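Thread by Yhon Arango
7 min read

Home Threads Topics Saved Log in

1/ OK, the planner rewrite is merged and I have been grinning at my terminal all morning. Long thread on how we got our humanoid's laundry stack to stop thinking so hard and start moving. Mostly software, a little grumbling about cloth.

2/ Background for new followers: I work on manipulation software at Gasitz. Our internal stack is called Mureck. It has a perception side, a task planner, and a whole-body controller, and for most of its life those three talked to each other like neighbors who share a fence and a grudge.

3/ The old planner was a classic task-and-motion setup. Pick a symbolic action, sample grasps, sample arm motions, check everything for collisions, back up if anything fails. Lovely for boxes and mugs. For cloth it spent most of its time proving that a shirt it had modeled as a rigid lump could not be moved.

4/ A shirt is never where you left it, either. You touch a sleeve and the collar moves. So by the time the planner had an answer the question had changed. We'd get a beautiful arm trajectory to a fold that no longer existed!

5/ What we do now: the planner stays coarse. It says "get an item out of this region, hold it clear, move it to that region" and hands over constraints. No joint paths. The controller figures out the path as it goes, on a short horizon, and replans every cycle.

6/ The controller loop runs at 400 Hz. The short-horizon part gets a budget of 6 ms and runs on its own thread, and if it blows the budget we keep following the last good plan. I fought against that for weeks (it felt sloppy) and I was wrong, it's great.

7/ Perception is called Inga. Inga used to output one pose per object. For cloth she now outputs a patch of graspable surface with a confidence on each point, and the grasp chooser takes the best point that the hand can reach without the elbow swinging through something expensive.

8/ Dark clothes are the hard part. Dark on dark gives you almost no texture, the depth gets patchy down in the folds, and the segmentation happily merges a whole pile into one giant garment. If you ever want to humble a vision model, feed it black socks on navy sweatpants.

9/ Fix no. 1 was boring: exposure. We were letting auto exposure settle on the pale floor, so everything dark got crushed. Metering on the region the planner cares about gave us a big chunk back before we touched a single network weight. Check your exposure, friends!!

10/ Fix no. 2: self-filtering. When the head looks down, the robot's own arms and legs fill a lot of the view, and so do their shadows. Limbs are easy, you render the model from the joint angles and mask it out. Shadows are meaner. They have fingers! Inga kept reporting a "thin dark object, graspable" on the floor.

11/ For shadows we ended up using depth as the tie breaker. If the color image says object and the depth says flat floor, it gets voted down. There is a hole in this for very thin things lying flat, like a cable, so those go to a separate "do not step here" layer that the foot placement code reads.
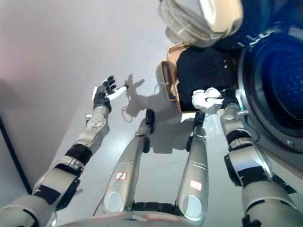
RENON, 2023-06-14

12/ Robot's-eye view with the new stack, white cloth in the right hand, dark pile in the basket right behind it. Look at the left hand's shadow on the floor and tell me you wouldn't try to pick that up if you were a neural net. And there's a loop of thin cable near the left foot, which is exactly the kind of thing tweet 11 is about.

13/ The washer door is its own headache. Glossy round glass means reflections, and reflections mean depth points that live somewhere inside the wall. We fit a circle to the door frame, call everything inside it "unknown" and let the planner treat unknown as solid until told otherwise.

14/ Tooling, my favorite bit: every run now writes a replay file with the camera stream, the joint states, and each decision the planner threw away. You scrub along a timeline and see the rejected grasps as little red dots with the reason attached. I used to read logs for this. Logs!!

15/ The replay viewer also reruns the planner offline against a recorded run, so a code change gets tested on 2000 saved decisions before it goes anywhere near hardware. It caught a sign error of mine in the wrist limits the first evening. I bought it a coffee. (I drank the coffee.)

16/ Still bad: two items stuck together, anything with long straps, and deciding when a basket is finished. Right now it asks for 9 clean looks in a row with no graspable patch, and that is a hack and I will defend it for exactly one more release.

17/ Next up is using the free hand to hold the basket steady while the other one pulls. The controller can already do it in sim. In July I want to write up the constraint format properly, with code. Questions welcome, I'm around all afternoon.

Comments

marlo_k: The exposure tip just saved me a week, thank you. Are you metering on the planner region every frame or only when the head stops?

Yhon Arango: Every frame, but smoothed. Without smoothing it flickers and the segmentation hates it.

pidtuner: 6 ms seems tight for whole body. Do you warm start from the previous solution?

Yhon Arango: Yes, always! Shifted by one step. Cold starts only after a regrasp.

deniz.w: would love the replay viewer as a standalone tool, even a rough version

tessellate: We had the shadow fingers thing too. Ours kept trying to shake hands with it.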